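Cabello Press to publish Adanech Wolde's first crime novel, The Drorley Bell

April 8, 2026

Cabello Press is delighted to announce that it will publish The Drorley Bell, the first novel by Adanech Wolde and the opening book in a planned series of village mysteries. It comes out in paperback and ebook in December.

Drorley is a damp little place with one pub, two rival bakeries and a church bell that hasn't been rung for 66 years. When it sounds in the middle of the night, half the village turns out in dressing gowns, and the churchwarden is found dead at the foot of the tower stairs. Retired piano tuner Hester Pym is the only person who noticed that the bell was the wrong note. With her grumpy nephew at the wheel (Hester has never learned to drive, and has opinions on everyone who has), she starts asking the sort of questions that spoil a coffee morning.

The book was chosen from 814 manuscripts sent in during Cabello's last open reading period, when writers without an agent could submit a complete crime novel. Editor Noémie Bodin read it in two sittings.

"I laughed out loud on page three and had the culprit wrong until the very end," said Bodin. "Hester is nosy, kind and quite rude, and I wanted to follow her into every kitchen in the village. The clues are all there in plain sight, too. I went back and checked, and I was furious with myself!"

Wolde wrote the novel over four winters while teaching music part-time.

"I grew up on murder mysteries from the library van, and I always wanted one where the music mattered," she said. "The first draft had no murder in it until chapter nineteen. My sister told me, very gently, that somebody ought to die sooner."
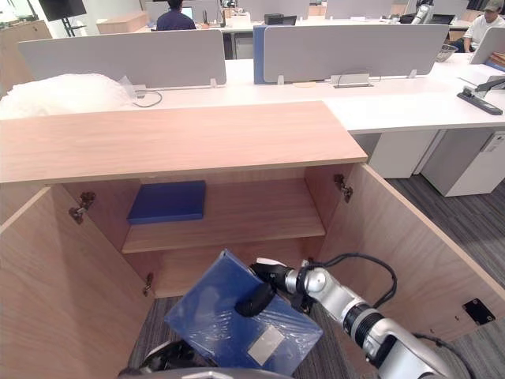 The second Hester Pym story, set during a choir competition that goes badly wrong, is already under way, and Cabello has signed up a third. Consuelo Llanos will design the covers for all three, and the audiobook of The Drorley Bell will be read by Trinidad Barroso.

Readers can try the first 31 pages free on the Cabello website from today. Reading groups are very welcome to ask for early copies, which come with a set of discussion questions and Hester's recipe for seed cake.

Review copies, interviews and cover artwork: please contact Anselmo Quintana in the Cabello Press publicity office.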